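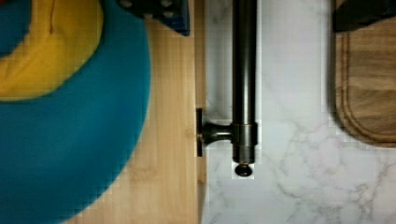 Vista de la cámara de muñeca: encimera de mármol, la barra de bronce y la tabla de cortar a la derecha.

Hilo: ¿Merece la pena la cámara de muñeca para abrir cajones?
Foro Horix > Manipulación > Métodos y resultados

tornillo_flojo
Mensajes: 170
Julio de 2019

Buenas a todos. Llevo unas semanas dándole vueltas al método de Skotgate (clonación de comportamiento a pelo, con demostraciones teleoperadas) y por fin tengo algo que enseñar. La tarea es abrir el cajón de una caja de madera en una encimera de cocina bastante cargada. Grabé 100 demostraciones y entrené la misma red 3 veces: solo con cámara fija, solo con la de muñeca y con las dos.

Pues bien, la que solo lleva muñeca me ha ganado a la de las dos cámaras. No por mucho, pero me ha ganado en todas las semillas, y yo esperaba justo lo contrario. ¿A alguien más le ha pasado?

mantecado
Mensajes: 1894

A mí me pasó algo parecido y era sobreajuste. La cámara fija ve siempre el mismo fondo y la red se agarra a él como una lapa. Prueba a cambiar cosas de sitio entre episodios, verás qué risa.

Por cierto, ¿usas los pesos preentrenados o empiezas de cero?

tornillo_flojo

De cero los dos codificadores. Y sí, algo muevo las cosas, pero reconozco que poco (me da una pereza tremenda recolocarlo todo después de cada toma). Os pongo cómo está la cosa desde la cámara fija, que así se entiende mejor de qué hablo.
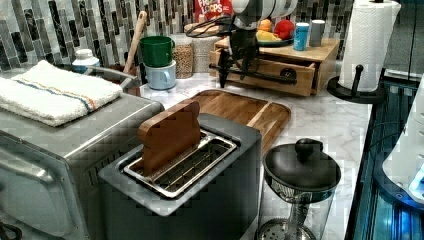
El caso es que el tirador es un pomo pequeño y oscuro, y los dedos de la pinza son negros. Desde lejos, en cuanto la pinza baja delante del cajón, mi red tiene que distinguir negro sobre negro con una imagen reducida a cuatro píxeles. Con la de muñeca el pomo se ve grande justo cuando hace falta. Esa es mi teoría, vaya.

pinza_zurda

No me convence nada. Si fuera cosa de resolución, la combinación de las dos tendría que igualar por lo menos a la de muñeca sola, porque la información sigue estando ahí. Yo miraría cómo las fusionas. ¿Concatenas sin más?

tornillo_flojo

Concateno sin más, culpable.

pinza_zurda

Pues ahí lo tienes. En Zadport tuvimos ese mismo lío: la rama de la cámara fija aprendía antes y la otra se quedaba dormida. Apagamos la fija al azar en parte de los lotes y la cosa mejoró bastante. Es una línea de código, no te quejes.

mantecado

Discrepo un poco - el dropout de cámara ayuda, pero no te arregla unas demostraciones poco variadas. Fíjate además en que en la primera foto de la muñeca no se reconoce ningún cajón. Si el episodio arranca así, la red va a ciegas y lo que hace es memorizar la trayectoria hasta el cajón. Mueve la caja un palmo y ya me contarás si sigue ganando.

tornillo_flojo

Uf, eso duele porque tiene toda la pinta de ser verdad. En la evaluación no he movido la caja casi nada. Y lo de memorizar explicaría que salga tan bien sin ver el objetivo.

pinza_zurda

Ahí sí le doy la razón a mantecado. Pero haz las dos pruebas por separado, por favor, que si cambias datos y fusión a la vez no vamos a saber qué ha sido.

carrete

Me cuelo con una duda de novato: ¿el cajón lo cuentas como abierto a ojo o con algún sensor? En Montes lo hacíamos a ojo y cada uno tenía su criterio, un desastre. Acabamos pintando una raya en el lateral.

tornillo_flojo

A ojo, con el listón en «asoma más de medio cajón». Lo de la raya te lo robo.

Plan entonces: repito la evaluación con la caja en varias posiciones y los modelos que ya tengo, y después reentreno el de dos cámaras apagando la fija a ratos. Lo subo a este mismo hilo en cuanto lo tenga, con las tasas de cada semilla.

mantecado

Sube también los fallos, que son lo que más me interesa.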